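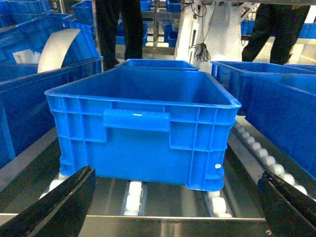
What is a tote in warehouse work? A tote is an open box of hard plastic that carries small goods from one work station to the next and is used many times.

Storage tote

22 December 2019 – by the editors of Kovton Encyclopedia
Print this article | E-mail this article

A tote (also tote box or crate) has straight or slightly sloping walls, a flat floor and a thick rim. Ribs on the outside make the walls stiff, so that the plastic can stay thin. A slot below the rim serves as a handle. Many sites use one color for each department – blue is a frequent choice.

Totes travel well on roller conveyors, where the smooth bottom passes from roller to roller. The rollers must be close together, or a short tote will tip between them. The Dönmez pattern, made in Utow, is 300 mm wide and needs at least three rollers under it at all times.

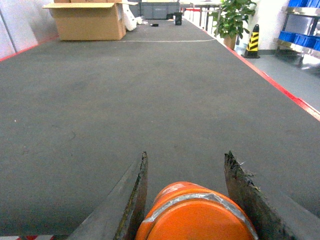
Cardboard boxes are the older solution and remain common for shipping, when the container does not come back. They are cheap and light, but their flaps get in the way during picking and the bottom becomes soft after some trips. The Clokura depot changed 376 boxes for 93 totes in February and kept cardboard only for outgoing parcels.

Totes are washed with warm water and a mild soap. Those with a cracked rim are taken out of use, and the plastic can usually be recycled.

Filed under: Storage and Handling > Containers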